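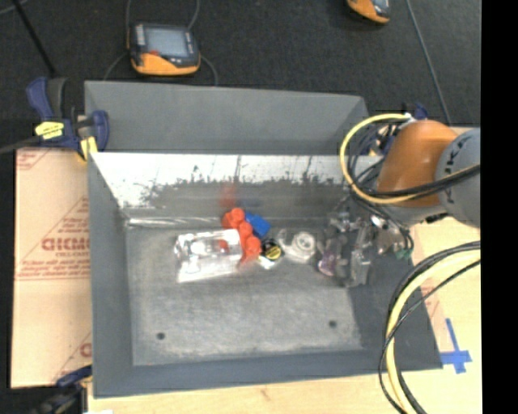 Rácz

Jodau – léxico falado
Ficha do conjunto de dados

Última revisão: 29 de dezembro de 2021

Conteúdo
O conjunto reúne 314 verbetes da variedade falada na ilha de Jodau, com transcrição fonética larga, forma ortográfica e glosa em português. Acompanham-no 188 ficheiros de áudio. Os verbetes sem áudio provêm de cadernos manuscritos e têm o campo "fonte" preenchido com "cad".

Estrutura
lexico.tsv – um verbete por linha, UTF-8, separado por tabulações
falantes.tsv – código do falante, década de nascimento, povoação
audio/ – WAV mono, 16 bits
notas.txt – dúvidas de transcrição ainda em aberto

Campos de lexico.tsv
id, forma, ipa, classe, glosa, fonte, falante, ficheiro. O campo "falante" fica vazio quando a fonte é manuscrita. As variantes de uma mesma palavra têm id próprio e remetem para a forma principal em "glosa" com o sinal "=".

Recolha
Foram ouvidos 10 falantes, todos residentes nas povoações de Zidcombe e Flindavell. As sessões decorreram em setembro, em casa dos participantes, a partir de uma lista temática: marés, gado, parentesco, ventos. A conversa livre não foi incluída.

Limitações
A costa norte não está representada. A distinção entre vogal longa e breve foi anotada de ouvido e não tem confirmação acústica. Os nomes de ventos variam muito entre as duas povoações – convém não os fundir sem consultar "falante".
Os topónimos seguem a grafia dos cadernos, mesmo onde os mapas recentes divergem.

Utilização
Uso livre para fins não comerciais, com indicação da fonte. Os áudios não podem servir para síntese de voz. Correções devem indicar o id do verbete e a versão do ficheiro.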